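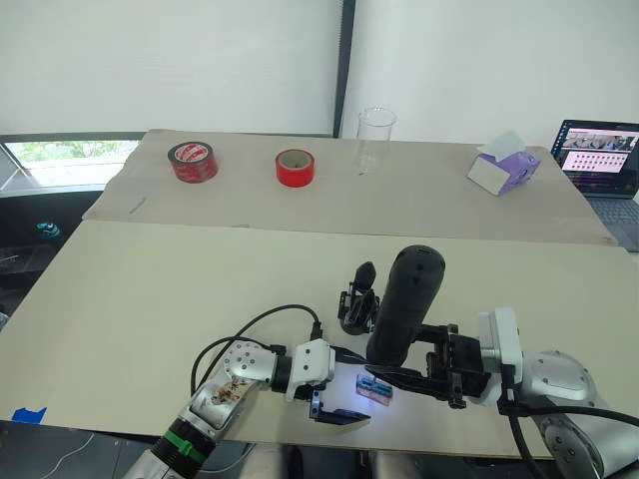 Brarero 양팔 작업대. 오른쪽 그리퍼가 검은 원통형 물건을 세워 잡은 모습

Brarero 양팔 작업대
포장·정리 공정용 / 탁상 설치형 / 견적 문의 상시

제품 소개

Brarero는 탁자 하나에 팔 두 개를 얹은 작업대입니다. 소개를 더 거창하게 쓸 수도 있었습니다. 실제로 초안에는 '지능형 협업 생태계'라는 말이 있었는데, 현장에 납품 나가는 분들이 그게 뭐냐고 물었고 쓴 사람도 대답을 못 해서 뺐습니다.

하는 일은 물건을 집고, 세우고, 옮기고, 옆 팔에 넘기는 것입니다. 소량 포장, 부속 꽂기, 샘플 정리처럼 전용 설비를 들이기에는 물량이 애매하고 사람이 종일 하기에는 손목이 아까운 공정에 맞춰 만들었습니다. 품목이 자주 바뀌는 곳일수록 쓸모가 있고, 1년 내내 똑같은 상자만 접는 곳이라면 전용기를 사시는 편이 쌉니다. 저희 영업 담당도 그렇게 말씀드릴 겁니다. 안 그러면 저희에게 알려 주십시오.

현장에서 바뀌는 것

도입 문의에서 가장 자주 받는 질문은 몇 명을 줄일 수 있느냐입니다. 저희는 이 숫자를 드리지 않습니다. 대신 Bisia 포장실의 경우를 말씀드립니다. 화장품 소분 포장을 하는 곳이고 직원은 13명입니다. 작업대가 들어온 뒤에도 13명입니다.

바뀐 것은 하루의 모양입니다. 전에는 오전 내내 부속을 꽂고 오후에 검수를 했습니다. 지금은 꽂는 일을 작업대가 맡고, 사람은 검수와 품목 전환, 그리고 작업대가 못 집는 것을 집는 일을 합니다. 마지막 항목이 생각보다 깁니다. 얇은 비닐, 정전기 오른 라벨, 거래처가 예고 없이 모양을 바꾼 뚜껑 같은 것들입니다. 거래처는 늘 예고가 없습니다.

포장실 조장 Charito Lumanlan 씨가 보내 준 사용 후기를 그대로 옮깁니다.

"처음 2주는 내가 할 때보다 느려서 답답했어요. 옆에서 보고 있으면 뺏어서 하고 싶어요. 그래서 안 보기로 했습니다. 검수대를 등지게 돌려 놨더니 일이 잘됩니다. 좋은 점은 저녁에 젓가락질할 때 손이 안 저려요. 나쁜 점은 멈추면 다들 나를 불러요. 월급은 그대로인데 기계 담당이 됐습니다."

마지막 문장은 빼자는 의견이 사내에 있었습니다. 남겨 둔 김에 덧붙이면, 작업대를 돌보는 일도 일입니다. 담당자를 정하셨다면 그 사람의 다른 업무를 덜어 주시고, 직무표에도 적어 주십시오. 3월에 Bisia에서는 수당 항목이 하나 생겼다고 합니다.

작업면 준비

작업면에는 밝은 단색 판지를 까는 방식을 권합니다. 전용 매트도 판매하지만 골판지 두 장이면 충분한 곳이 많습니다. 더러워지면 갈면 됩니다. 전용 매트 매출이 저조한 이유를 저희도 알고 있습니다.

테이프, 휴지, 노트북은 어차피 작업대 위로 올라옵니다. 설치 안내서 첫 판에는 '작업면에 개인 물품을 두지 마십시오'라고 적었으나 지키는 곳을 본 적이 없습니다. 현행판은 '팔이 닿는 범위 바깥쪽 가장자리에 두십시오'입니다. 유리 용기는 예외로, 쓰지 않을 때는 치워 주십시오.

교육과 전환

새 품목을 가르칠 때는 담당자가 동작을 직접 시연합니다. 쉬운 품목은 시연 30회로 시작합니다. 잘 구르는 것, 투명한 것, 한쪽이 무거운 것은 더 필요합니다. Bisia에서 가장 오래 걸린 품목은 투명 리필 용기였고 1,238회까지 갔습니다. 시연은 그 공정을 제일 잘하는 분이 하셔야 합니다. 제일 한가한 분에게 맡기면 한가한 동작을 배웁니다.

시연한 시간은 근무 시간입니다. 당연한 말인데 계약서에 넣고 나서야 문의가 줄었습니다.

구성

기본 구성: 양팔 본체, 평행 그리퍼 2개, 제어기, 비상정지 버튼 2개, 설치 안내서(한국어)
선택 구성: Eneck 거치대 세트, Thân 이동식 하부장, 전용 매트(위 내용 참조)
권장 설치 폭: 탁자 포함 앞뒤로 사람이 지나갈 수 있는 자리. 통로 최소 700 mm
소음: 라디오를 이길 정도는 아닙니다. 측정 성적서는 요청 시 보내 드립니다.

Eneck 거치대는 원통형 물건을 세워 둘 때 씁니다. 서 있는 물건은 집기 쉽고 누운 물건은 굴러가므로, 병이나 튜브를 다루신다면 같이 주문하시는 편이 좋습니다. 나중에 따로 주문하시면 배송비가 거치대 값과 비슷해집니다.

자주 받는 문의

밤에 혼자 돌려도 됩니까?
설정상 가능합니다. 다만 밤사이 물건 하나가 넘어지면 아침까지 그 물건을 집으려고 애쓴 기록이 남습니다. 연속 실패 시 정지 기능을 켜 두십시오. 출고 상태에서는 꺼져 있으며, 다음 판에서 바꿀 예정입니다.

직원들이 싫어하면 어떻게 합니까?
싫어하는 이유를 먼저 물어보시기 바랍니다. 설명회는 설치 전에 한 번, 설치 후에 한 번 무료로 나갑니다. 설치 후 설명회 쪽 질문이 훨씬 좋습니다. 관리자분들은 뒷줄에 앉아 주십시오.

외관에 긁힘이 생겼습니다.
쓰시면 생깁니다. 작동에 영향이 없는 덮개 긁힘은 무상 교체 대상이 아닙니다. 덮개만 따로 구입하실 수 있습니다.

중고로 되팔 수 있습니까?
가능합니다. 제어기에 저장된 시연 기록은 지우고 파십시오. 댁의 제일 잘하는 분 솜씨가 따라갑니다.

견적 및 방문 시연

방문 시연은 매주 목요일에 나갑니다. 실제로 다루시는 물건을 준비해 주시고, 가능하면 제일 골치 아픈 것으로 부탁드립니다. 못 집으면 못 집는다고 견적서에 적어 드립니다. 신청서의 '도입 목적' 칸은 비워 두셔도 되지만 '현재 그 일을 하는 사람' 칸은 꼭 채워 주십시오.

관련 제품: Eneck 거치대 세트 | Thân 이동식 하부장 | 그리퍼 교체용 손가락 | 덮개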